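How a Robot Gets Its Morning Check-up

Have you ever had to stand against the wall while somebody measured how tall you are, and then poke out your tongue for the doctor, and then hop on one foot? Robots have check-ups too! They can't poke out their tongues, of course, but a good check-up still starts at the top and works its way down to the fingers.

At the Grudholm workshop there is a robot called Cumon. Cumon is really a pair of arms that share one table, and the person who looks after them is Igor Domański. Igor has been fixing machines for 16 years, and he still likes to say good morning to each arm before he switches it on.

First he looks at the joints. A robot's joints are a bit like your shoulder, your elbow and your wrist, except that each one has a small motor tucked inside. Igor moves every joint slowly, one after the other, and he listens. A healthy joint hums. A joint that needs some care might click or grumble, and then Igor writes it down in his notebook, which has a very chewed-looking corner (his dog is to blame for that).

Next come the cables. Cables carry power and messages, much as your nerves carry messages from your brain to your toes. They have to be long enough for the arm to stretch, but they mustn't snag on anything when it bends back again. So Igor follows each one with his fingers, all the way from the gripper to the floor. 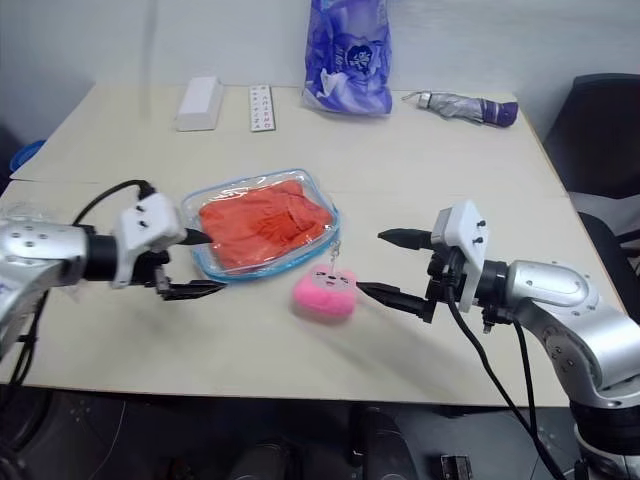 Cumon's two arms at the table, with a blue-rimmed container and a small pink plush toy between them.

Then it's time for the grippers, the part most visitors want to see. A gripper is a robot's hand, and each of Cumon's has black fingers that can pinch together. Igor wipes them with a soft cloth, because even a little dust can make them slippery. He checks that the fingers meet neatly, the way your thumb and pointer finger do when you pick up a pea.

Soft things are tricky for a robot. If it squeezes too hard, a toy gets squashed, and if it squeezes too gently, down it goes! Igor sets the squeeze with a program called Azar, and he changes the number a tiny bit at a time until he is happy with it.

The whole check-up takes 30 minutes - a little longer if Igor's favourite song comes on the radio. Every October the arms get a bigger service as well, when the covers come off and the worn parts are swapped for new ones.

Try it yourself: put on a pair of thick mittens and pick up a teddy, then a sock, then a pencil. Which one was hardest to hold?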